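Kapitel 5
Waschen: Was in der Trommel passiert und was davor

Ich fange dieses Kapitel mit einem Geständnis an, das in einem Lehrbuch für Hauswirtschaft vielleicht nichts zu suchen hat: Ich habe meine ersten Jahre im eigenen Haushalt komplett nach Gefühl gewaschen. Tür auf, alles rein, Tür zu, irgendein Programm. Dass meine Handtücher irgendwann kratzten wie Schmirgelpapier und ein Wollpulli in Kindergröße endete, habe ich lange auf die Maschine geschoben (die konnte sich ja nicht wehren).

In der Ausbildung im Haus Etness habe ich dann gelernt, dass man vor dem Waschen erst einmal hinschaut. Was ist das für ein Stoff? Wie viel ist es? Und was liegt womöglich noch drin? Das klingt banal, ich weiß! Aber fast alle Aufgaben in diesem Kapitel lassen sich auf diese drei Fragen zurückführen, und wer sie beim Einräumen stellt, hat beim Bügeln weniger Ärger.

Nehmen wir gleich den Frontlader, denn mit dem werden Sie es in den meisten Betrieben zu tun haben. Durch das Bullauge sieht man, was man da eigentlich zusammengeworfen hat: etwas Hellblaues, etwas Orangebraunes, ein Stück Weiß. Und schon sind wir mitten im Thema Farbtrennung. 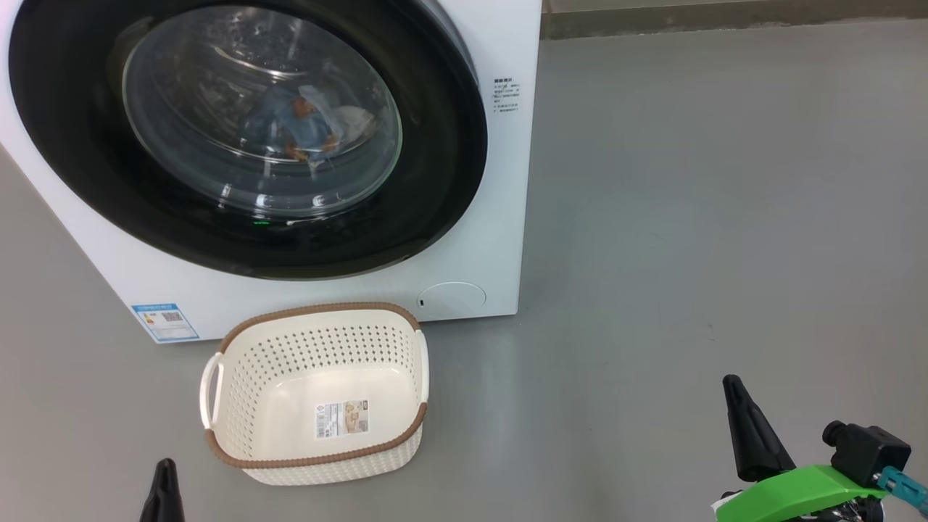
Ob man denn für so ein kleines Bündel überhaupt die Maschine anstellen dürfe, wollte eine Leserin der ersten Auflage wissen, sie habe zu Hause gelernt, dass eine halbleere Trommel Sünde sei. Dürfen schon, habe ich ihr zurückgeschrieben, sparsam ist es halt nicht. Eine kleine Ladung braucht zwar weniger Wasser als eine volle, sofern das Gerät die Menge erkennt, aber eben nicht entsprechend weniger. Wenn es nicht eilt, sammeln Sie lieber. Wenn es eilt, nehmen Sie ein kurzes Programm und dosieren das Waschmittel nach der Menge.

Umgekehrt ist die vollgestopfte Trommel auch keine Lösung. Die Wäsche muss fallen können, denn ein guter Teil der Reinigung ist schlicht Mechanik. Als Faustregel gilt bei Baumwolle: Eine Hand sollte oben noch zwischen Wäsche und Trommelwand passen. Bei Pflegeleichtem lasse ich die Trommel höchstens halb voll, bei Wolle noch leerer.

Zum Gewicht kommt im Rechenteil noch einiges, deshalb nur kurz: Wir arbeiten dort mit dem Übungshaushalt Jorell. Dessen Badetuch wiegt trocken 570 Gramm, und wer das für wenig hält, darf gern einmal fünf davon die Treppe hinauftragen, wenn sie nass sind. Gewogen wird übrigens immer trocken - die Füllmengen der Hersteller beziehen sich auf trockene Wäsche.

Und dann das Ausräumen, mein Lieblingsthema, weil es so gern vergessen wird. Stellen Sie den Korb vorher direkt unter die Öffnung und machen Sie die Tür ganz auf. Dann schauen Sie bis nach hinten, drehen die Trommel einmal von Hand weiter und fahren mit den Fingern durch die Falte der Gummidichtung. Kleine Teile bleiben gern vorn am Rand liegen, gerade unten, wo man von oben schlecht hinsieht.
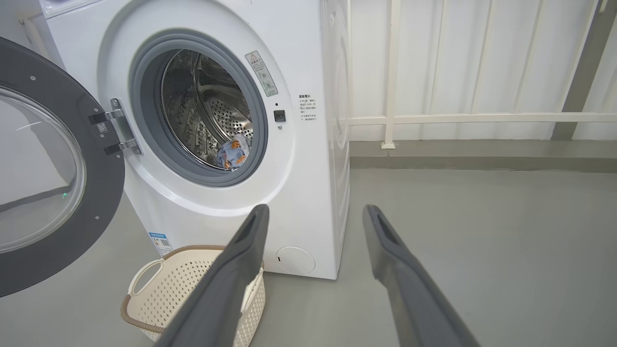

Bei uns im Kurs Tellska hieß es dazu immer, die Tür müsse nach dem Ausräumen offen bleiben, sonst rieche die Maschine nach einer Woche wie ein Teich. Dem schließe ich mich an. Ein Spalt reicht, dazu die Dichtung trockenwischen und die Waschmittelschublade ein Stück herausziehen. Wo kleine Kinder oder Katzen im Haus sind, muss der Raum dann allerdings zu sein.

Bevor Sie zu Abschnitt 5.1 weiterblättern, holen Sie sich bitte drei Kleidungsstücke aus dem eigenen Schrank und suchen die Pflegeetiketten. Notieren Sie Faser, Höchsttemperatur und Trocknersymbol, wir brauchen die Angaben gleich für die Sortiertabelle.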